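Open day at the Brulton workshop: frequently asked questions

Last updated 26/07/2019

When and where is the open day held?

The open day runs twice a year, in April and in late summer, at the Hireo unit on the Dekholm estate in Brulton. Doors open at 10 am and the last entry is at 3.30 pm. Dates are posted on the bookings page as soon as they are fixed.

Do I need to book?

Yes. There are 256 places for each open day, divided into groups of 16. Each group is given a start time and should be at reception ten minutes before it. Groups that arrive late join the next tour with free places, if there is one.

What does the tour cover?

The tour has two parts. The first is the Ammann hall, where two fixed arms load and unload a conveyor. The second is the handling room, where staff record everyday tasks with hand-held grippers. The recordings are later used to train the arms. Allow 40 minutes for each part.

Will I see the robots running?

The arms in the Ammann hall run to a timetable, with a cycle starting on the hour and at half past. Between cycles they are powered down and the guard doors are open, so visitors can look at the joints and cabling at close range. The handling room works throughout the day.

What is a hand-held gripper?

It is the same type of two-finger gripper that is fitted to an arm, mounted on a handle and worked by a person. A camera on the tool records what the fingers are doing. The operator carries out the task at normal speed or slightly below it, and the recording shows how the fingers approached the object and when they closed.

Which tasks are demonstrated?

Mostly kitchen and table work: sorting cutlery, moving cups, folding cloths and handling chopsticks. The chopstick task is the one visitors ask about most. Sticks are laid on a covered table, and the operator lines up the open fingers along a pair before closing.

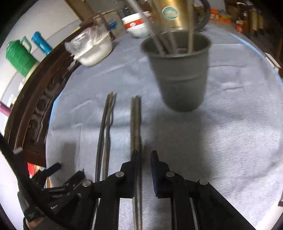
Thin objects are difficult for a two-finger gripper. If the fingers meet the table too early, they stop short or drag the cloth. If they are too high, they close over the top of the sticks. A pair also tends to roll apart when only one side is touched, so the approach has to be straight and both fingers should make contact at nearly the same moment. The serrated pads help once the sticks are held, but they do not correct a poor approach.

Why is there so much else on the tables?

A gripper trained only on bare tables performs badly on ordinary ones. Background items are left in place and changed between sessions.

How many recordings are made?

The chopstick set stood at 969 recordings when this page was last updated. Of the earlier recordings, 27 were withdrawn after a fault in the timing signal and will be repeated.

Can visitors try the gripper?

Yes, in the handling room only. Each person has two attempts. Gloves are provided in three sizes and must be worn. Visitors' attempts are not recorded or kept.

Is there a minimum age?

Visitors must be eight or over. Anyone under 16 must be with an adult, and one adult may bring up to three children.

What should I wear?

Flat, closed shoes. Long hair must be tied back in the Ammann hall, and lanyards, scarves and loose jewellery must be left in the lockers. Safety glasses are issued at the door and fit over ordinary glasses.

May I take photographs?

Photographs are allowed in the handling room. They are not allowed in the Ammann hall, where customers' parts may be on the conveyor.

Is the site accessible?

Both rooms are on the ground floor and have level entry. The tables in the handling room are fixed, but one gripper station can be lowered for use from a wheelchair. Please ask for it when booking.

Is parking available?

There is limited parking in front of the unit. Use the marked bays only, and leave the loading door clear.

Who should I contact with a technical question?

Write to Brendan Daly, demonstrations lead, using the form on the bookings page. Questions about grippers, finger pads and recording methods are answered within five working days. Drawings and software are not sent out.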